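Zarbridge Hand-Teach Kit: Four Weeks of Showing an Arm What to Do

Posted 2024-04-10 in Reviews, Teleoperation

I have wanted a decent leader handle for years, and I was ready to be let down by this one. I wasn't! The Zarbridge kit is a handheld controller with a trigger for the gripper, a foot pedal to start and stop recording, a wrist camera mount and a piece of software called Matei that ties it all together. You move the handle, the arm moves, and everything gets saved as a demonstration you can train on later. I paid 603 dollars for it in December and then let it sit in its box until I had a task that deserved it.

The task is moving panel switches, the kind with a big mushroom head. They have a round cap on one end and a blocky body on the other, so they never lie quite the way you want, and a grip that is fine at one angle is hopeless at another. Great practice material, and a pretty harsh test of a controller.

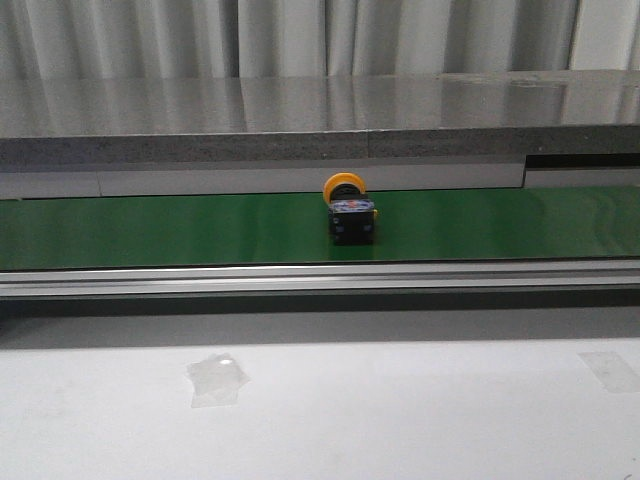

Drurkura wrote under my first-impressions post: I had the older version of this handle and gave up on it. The lag was fine for big moves but as soon as I got close to a part I was always chasing the gripper. Did they fix that, or did you just get used to it?

They fixed it, as far as I can tell. The old firmware smoothed your hand motion so heavily that the arm felt like it was being dragged through syrup. The new one has a slider for smoothing, and I keep it on 2 for close work and 4 when I'm crossing the table. You can flip between them with a thumb button without stopping the recording, and I love that button more than is reasonable.

The trigger is the other big win. It has a long, even pull, so you can bring the fingers in slowly and stop partway, and the recorded gripper values come out as a nice smooth curve. My previous controller had an on/off switch and every demo I made with it had the fingers snapping shut like a mousetrap. The model learned that too, of course.

Approach angle is where I spent most of my time. With the wrist view up on the monitor I like to stop above the part with the fingers open, turn the wrist until they sit on either side of the body, and only then go down. It took me a couple of evenings to make that a habit – before that I was correcting on the way down, and those wobbly little corrections show up in the data.

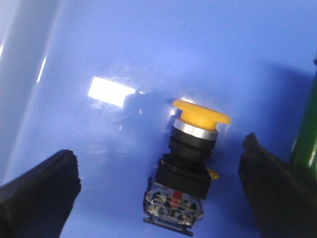

How many demonstrations do you need before the arm does anything useful by itself?

For one part and one drop spot, I got results I was happy with at 400, recorded over several sessions. Vary the starting position as you go or you'll end up with an arm that is very good at one square inch of table.

Matei itself is good with a few rough corners. Replay is excellent: you scrub through a demo with both camera views side by side, trim the dead time off the ends and throw out the bad ones with a single key. Exporting is slower than it should be. The labels for sessions can't be edited once you've saved them, so I now have a whole batch called "test test new" that I will have forever. There is also a Sakia plugin for people who want to record from a headset, but I haven't tried it and can't tell you if it's any good.

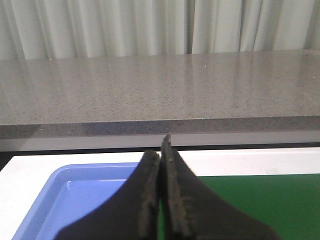
Comfort matters a lot when you're recording for an hour at a stretch, and the handle is light enough that my shoulder gave out before my wrist did. I'd still like a longer cable on the pedal. The software lets you save a home pose, and every one of my demos starts from it. Mine looks out over the blue tray on the left and the green mat on the right, with the fingers nearly closed, so I can tell at a glance if something has been bumped since the last session. Setting it took a minute, and the arm goes back there when you double-tap the pedal. If you buy the kit, do that first. The manual leaves it until the very last chapter!

Would I buy it again? Yes, and I'm already eyeing a second handle for two-arm work. The price is fair for what you get, and the trigger alone has made recording something I look forward to. I'll add a note here once I've tried the two-handle mode.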